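Talks > Lab afternoons > Gripper comparison, speaker notes

Two arms, two grippers, one cup: what we learned comparing Zollar and Durnis fingers

Notes for Ishbel Pollock. Version of June 3, 2018. Sotiris has the older version with the jokes in it. Please don't use that one.

OPENING (keep it short, they've just had lunch)

Say who we are. Say that Fanni Medve did most of the bench work and that I did most of the talking about it, which is why I'm the one up here.

The question we started with sounded simple. We have a two-arm cell. We had been running it on the Zollar grippers for long enough to hate them in detail. Durnis offered us a set to try. Are they better? Normand Chan, who signs for things, wanted a yes or a no by October. He got eleven pages.

Pause here. If they laugh, good. If they don't, move on briskly.

THE CELL

Both arms come in from the sides and meet over a dark table. Black cloth all the way up, cables crossed behind to keep the structure square. The cloth is there for the cameras. A plain background saves the software from having opinions about Ravinder's shirt.

The objects are a cup, a pink tray and some small toy food. People always ask why toy food. It's cheap, it comes in awkward shapes, and when it rolls under the table you can bear the loss.

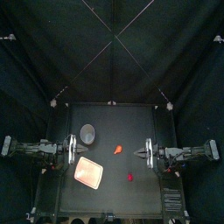 We ran 700 grasps in total, split evenly between the two sets of fingers. Same arms, same controller (the Drolen, old firmware, more on that later), same person resetting the objects. Mention that the resetting is the real work. A gripper trial is mostly a human being putting a carrot back where it was.

Don't read out the table of results. Point at it and talk over it.

WHAT WE THOUGHT WOULD MATTER

Grip force. We spent two weeks on grip force. We had a very nice plot of grip force. Ravinder Morin built a fixture for measuring it and has since used that fixture as a paperweight, a role in which it excels.

For objects this light, both grippers have far more force than they need. You could stop the talk here and save everyone the two weeks.

WHAT DID MATTER

Go slowly through these, they're the reason for the talk.

1. Finger shape when closed. A slim tip gets in beside a small object without shoving it. The Durnis tips were a little slimmer and we saw fewer shoved objects. On the cup it made no difference at all.

2. How the gripper behaves near the table. Anything round wants to be grabbed low, and low means the tips touch down. The Zollar set forgave this. The Durnis set stopped dead with a fault and waited for an apology. Fanni got the restart down to 20 seconds, but that adds up over an afternoon.

3. The tray. Flat things on a flat table are miserable for any two-finger gripper. You need the rim, and you need to come in at an angle. Both sets failed here far more than anywhere else, and the Durnis failed in more interesting ways. If someone from McIntyre is in the room, they will say suction. They are probably right. Smile and carry on.

4. Where the hand blocks the camera. We had never thought about this. A chunky gripper coming in from above hides the very thing it's reaching for, at the very moment you'd like to see it. Moving the view lower helped with the small objects and made the tray harder to judge. We settled on keeping both views, and then argued about which one to believe.
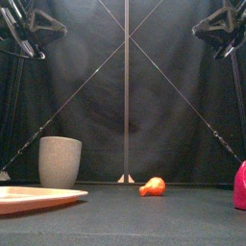

THE CONTROLLER, BRIEFLY

I promised I'd come back to the Drolen. Partway through the trial we found that it was rounding the finger position on the way out. Both sets of grippers got the same rounding, so the comparison stands, but some of what we had been calling "gripper character" was arithmetic. Sotiris Theodorakopoulos found it by reading the log file from top to bottom, on purpose. Ask him about it at the break if you have nearly an hour.

We repeated the small-object runs after the fix. Both sets improved. The gap between them got smaller, which was annoying, as I had already made the slide.

SO, WHICH ONE

On small things, Durnis by a modest margin. On anything that needs contact with the table, Zollar, mainly for its good temper. On the tray, neither.

We kept the Zollar on one arm and put the Durnis on the other. Normand calls this indecision. It has made the cell more useful, and it means we only hate each product half as often.

QUESTIONS THEY WILL ASK

Cost: send them to Normand.
Soft fingertips: we tried one pair, they picked up lint, I have no numbers.
Can they have the data: yes, Fanni has it, ask nicely.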